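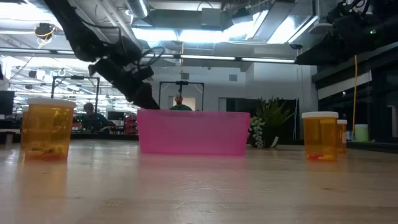 Reading Guides for Translated Crime Fiction
Progress report for the Holar Fund, second period
Prepared by Ghazal Kordestani, project editor
Friday, March 22, 2024

Dear Ms. Guzmán,

I send you the second report on the reading guides project. You asked after the first report that I write less about our plans and more about what is finished, so I have tried to keep to this order: finished work, work in progress, problems, money, and what we ask from you.

Finished work

Four guides are complete and printed. They cover the first four novels of the Awwad series by Davoud Mirzaei, in the English translation by Shirin Shojaei. Each guide has a summary by chapter, a list of characters with the forms of their names, a short essay on the setting, and discussion questions for groups. The guide to the first novel, The Salt Ledger, is the longest, because in this book the author introduces the harbor town and almost every family who will return later.

We printed 600 copies of each guide. Of these, 300 went to public libraries which had asked for them in advance, and 100 to the reading groups that tested our drafts. The rest is kept at the Vultstead office and is sent out when a request comes.

The digital versions were placed on our site in January. Until the end of last week they were downloaded 2,467 times, all four titles together. The second guide is downloaded less than the others and I do not yet know the reason. It may be that the second novel is out of stock at the distributor, but I have no proof of this.

Changes after the test readings

The test groups were very useful and also quite strict with us. The main complaint was about the summaries. In the draft of The Salt Ledger, we gave the name of the murderer already in the overview on page one. For a student this is normal, but for a person who is reading together with a group, two chapters every week, it spoils the book. We have now divided every guide in two parts. The first part can be read at any time. The second part begins on a new page with a clear notice, and all discussion of the solution is there.

Another complaint was about names. Inspector Awwad is called by his family name in the office, by his first name at home, and by a childhood nickname in the scenes with his aunt. Several readers believed that these were three different men until the middle of the book. The list of characters now gives all forms, with the chapter where each form appears first.

We also removed the questions which can be answered with yes or no. Ardalan Rostami rewrote this section for all four guides.

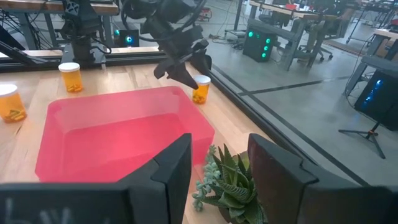 Work in progress

The fifth guide, to The Widow's Receipt, is in second draft. This novel has two narrators and the dates do not follow in order, therefore we decided to add a timeline. Making it took longer than we expected. In chapter nine the widow says that she signed the receipt before the feast, but in chapter twenty-two the notary puts the signature after it. We wrote to Mr. Mirzaei to learn if this is a clue or a mistake. He answered very kindly that it was a mistake in the first edition, which he later decided to keep, and that the sixth novel makes use of it. We will mention this in the second part of the guide only.

The sixth guide is not started. The translation of the novel is with the copy editor, and Ms. Shojaei does not want us to work from pages that may still change. I agree with her. In the fourth guide we had eleven page references to correct for this same reason.

The interview with the author, which was promised in our application, is recorded and transcribed. It is long, and he speaks much about his first years as a court clerk. We plan to print one part of it at the end of each of the last two guides and to put the full text on the site.

Problems

The permission for quotations is our main difficulty. Fotow, who publish the series in English, allowed short quotations in the printed guides, but their letter does not mention the digital ones. When we noticed this, we wrote to them and they gave permission by e-mail for the present four titles. For the fifth and sixth we must ask again. I should have read the first letter with more attention, and I now keep a table of permissions for each title.

Money

Printing cost a little less than the budget, because we ordered the four guides together. The fees for translation of the interview cost more. These two differences almost cancel each other, and the detailed sheet is attached. No amount was moved between budget lines without your office knowing it.

What we ask from you

We would like to move the date of the sixth guide by two months. The fifth guide will come on the date in the contract. We ask also if the logo of the Holar Fund should stay on the back cover or move to the inside page, as your new guidelines seem to allow both. The printer needs this answer before he prepares the cover of the fifth guide.

Copies of the four printed guides are in the mail to you.

With respect,
Ghazal Kordestani

Attached: budget sheet, table of permissions, second draft of the guide to The Widow's Receipt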